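Vuelve «Urkau», y vuelve con capítulo doble

Queridos amigos del boletín, llevábamos esperando este correo desde marzo y por fin podemos contarlo sin morderos las uñas con medias palabras: la segunda temporada de «Urkau» se estrena el 11 de mayo de 2026, con dos episodios seguidos y, justo después, un programa especial sobre el rodaje que recomendamos no saltarse (sobre todo a quienes, como una servidora, se quedan siempre hasta el último título de crédito).

Serán siete capítulos, uno más que los seis de la primera tanda, y retoman la historia donde la dejamos: la doctora Tiwari sola en la estación de Kodar, con la radio estropeada y esa carta todavía sin abrir. ¡Qué ganas de saber de una vez quién la escribió! Radomír Trnka vuelve a firmar los guiones y en el especial habla largo y tendido del final que descartó —uno bastante más triste, por lo visto— y de cómo se grabó la despedida del faro.

Muchas gracias, además, a los 3.341 lectores que votasteis vuestro episodio favorito. Ganó «Grirno», el de la nevada, y lo repondremos entero la noche antes del estreno, por si queréis llegar con la memoria fresca o convencer a algún rezagado de la familia. Preparad la manta y algo calentito, y escribidnos después con vuestras teorías, que las leemos todas.

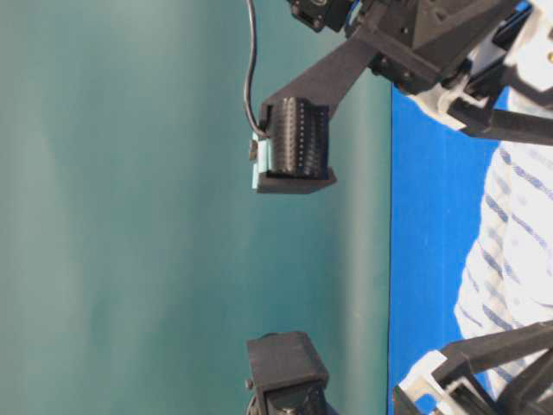 Tela blanca con rayas azules sobre fondo azul y verde.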